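The Lodger Who Never Left: going back to a Gravarham ghost story

Everyone's gran had a copy. Not many finished it.

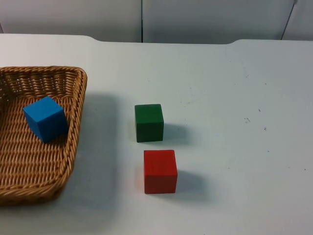 A book you know without reading

If you grew up anywhere near Gravarham you know the Lodger. Tall, polite, pays in advance, hangs his coat on the back of the kitchen door. Then the coat is there and he isn't. Children still say "mind the coat" going past an open door and couldn't tell you why.

It comes from a novel. The Lodger at Laltell, a late Victorian shocker, first sold in paper covers at the railway bookstall and then in cloth once it took off. And it did take off. A play inside the year, then a second play got up by a rival company who changed the ending and the name of the dog. Songs. A brand of boot polish. A pattern of gentleman's coat with an extra deep collar, which must have been hot.

Then the usual. Out of fashion, a silent film (lost), a talkie (not lost, sadly), a long stretch of nothing. Now the Sokol Press has a new edition out, first complete text in my lifetime, and I've spent a week with it on trains.

What happens in it

Quickly then. Laltell is a tall thin house on the estuary let out by the room. The widow who runs it, Mrs Pell, has debts and a daughter. The daughter, Annis, plays the piano badly. A stranger takes the attic. Within a month Annis plays like nobody in the county has ever played, and remembers none of it in the morning.

So far so familiar, you can see what else was on the bookstall. But the middle of the book goes somewhere odd. The lodger more or less drops out. Whole chapters go by with no sight of him and we get the house instead, the rent book, the other tenants, a fight about coal. Annis gives concerts. Mrs Pell pays off the grocer. People are happy! And you sit there waiting for the coat.

I won't spoil the last part. The play did that for a hundred years and the play got it wrong.

The cut chapters

The new edition runs to 1228 pages, notes and all, and it will hurt your wrists. Earlier reprints were a third of that. Hryhorii Hordiienko edited it, and he put back eight chapters that vanished when the cloth edition was made, mostly I think to save paper.

"They took out the lodgers," he told me over the phone, on a very bad line. "All the small people. The clerk, the sisters who sew, the man with the bird. They kept the villain and the girl. So for years readers have thought it is a book about a villain and a girl."

He's right, and it changes things. In the short version Mrs Pell is a fool who doesn't notice what's under her own roof. In the long one she notices in chapter five. She does the sums. She lets him stay. There's a scene with her at the kitchen table, candle going, adding up the same column again and again hoping for a different answer, and it's colder than anything that goes on in the attic.

Some of the restored stuff is a slog, mind. The man with the bird gets a whole chapter of theology. The bird gets most of another. Skip as you please.

Laltell on stage again

Rosalinda Lagman's new adaptation opens at the Drustex on Wed 14 August, and she's working from the full text. Five actors, one piano, no attic. She has cut the villain's big speeches down to almost nothing.

"He's had plenty of those," she says. We're in the bar, she has to be back upstairs in ten minutes, she's eating crisps for lunch. "Every actor who ever played him came down front and rolled his eyes at the balcony. Ours hardly talks. He asks what time supper is. I wanted him to be somebody you'd rent a room to."

Annis gets the words instead. Lagman has taken lines from the concert chapters, where the girl half wakes while playing and isn't sure she wants to wake the rest of the way. In June the company tried these scenes out in front of an audience, just the actor and the piano stool. Two people walked out, she says. Others stayed behind to argue over whether Annis knew.

Did she? The book never quite says. Hordiienko thinks yes. Lagman thinks yes on some nights and no on others, and has told her lead to decide in the wings and not let on.

Is it any good though

Yes. Mostly. The prose is thick as gravy and the comic tenants come with comic accents you'll want to read with one eye shut. The foreigner-as-menace business is there and it's ugly, and the notes face up to it properly instead of mumbling about the times. The long text helps a bit and doesn't fix it.

But the kitchen scenes are teriffic. And the concert at the Corn Hall, where Annis plays an encore that isn't on the programme and Mrs Pell, in the front row, is the only one not clapping. I read that bit on the platform and missed my train.

Start with the house chapters if the opening puts you off, the book can take it. Then go back for the arrival, with the rain and the one small bag and the coat going up on its hook, and Mrs Pell asking does he want a key.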